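Good evening to everyone except whoever decided that timestamps should be optional. A short thread about a week spent on Pusum, our replay tool, and what it taught me about clocks.

Background for the new people: Clatach is our policy server. It takes in pictures from the wrist view plus the gripper width, and it puts out a little bundle of future poses. Pusum plays recorded demos back past it so I can see where the policy and the human disagree.

They disagree a lot. The human usually wins. The human is also slower, changes their mind halfway and once took a very scenic route to a coaster, and still wins.

The complaint came from Brigitta Ruchti, who wrote "it closes early, please fix" and attached 823 episodes. Not a word more. I've had birthday cards from her with less warmth than that, so I took it as a good sign.

First theory: the tracking. Desks like this one ought to be lovely for visual tracking. Books, bottles, cables, corners everywhere. Our tracker can find something to hold on to wherever it looks. 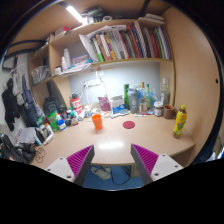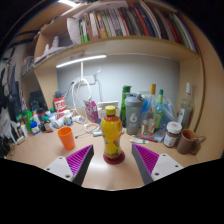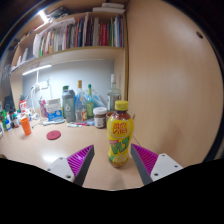 So I spent two days glaring at trajectories. I replaced the loop closure. I put the old loop closure back. I plotted everything in purple, which did nothing for the error but did cheer up the meeting.

The tracks were fine. Smooth, sensible, back where they started within a few millimetres. I was quite cross about it. You want the first suspect to be guilty so you can go home.

Second theory: the bottle labels. Somebody on the team was convinced the policy had fallen in love with yellow. I blanked the colour channels and ran the lot again. It closed early in greyscale too. No romance there, just bad manners.

Third theory, arrived at in the shower like all the respectable ones: the gripper width and the pictures were not being read off the same clock.

They were not being read off the same clock.

Sartori, our recorder, stamps each picture when it lands on disk. The width gets stamped when it is measured. Most of the time the gap is small enough to ignore. When the disk is busy it isn't, and the fingers appear to start closing well before they've got anywhere near the thing.

So the policy had learnt, very faithfully, to grab at a bottle it hadn't reached yet. I can't be angry with it. It did precisely as it was shown, which puts it ahead of me at that age.

The fix was 6 lines. Stamp at capture, carry the stamp along, interpolate the width to match. The test for the fix was 700 lines, and I would like it known that the test found a bug in the test.

Old episodes can mostly be saved – Pusum now slides the width signal along until it agrees with the motion of the fingers in the pictures, and flags the ones where it can't make up its mind. Those go on a list. The list goes to Brigitta. Fair's fair.

Retraining on Irkero overnight, assuming the queue behaves. I'll post the replay plots when they're done. They will be purple.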